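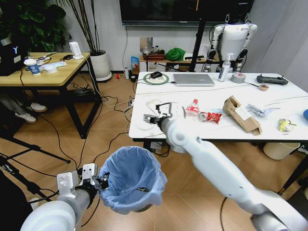 Junaid Usmani wrote back on our first draft that people don't tidy a shared desk, they tidy their own corner of it and leave the rest for later. I think he's right, and it changed how I read the diaries in this section.

Figure 3. A shared table with a laptop, a mouse and some tape on it.

4.2 Who clears what

I asked 18 office workers at Zasov and Hashmi to keep a short diary of every time they put something away at a shared desk. Most wrote about cups and paper. Hardly anyone mentioned cables or tape - I had to go back and ask, and then the stories came pouring out! Three people said they'd worked next to the same roll of tape since May and never thought of it as theirs to move. The Takura group saw much the same thing in school staff rooms, though their diaries ran for only two weeks, so I wouldn't lean on the match too hard.

Related items
Desk habits at Zeketside: a pilot study
Shared kitchens and unwritten rules

Last updated: May
Contact | Copyright | Back to top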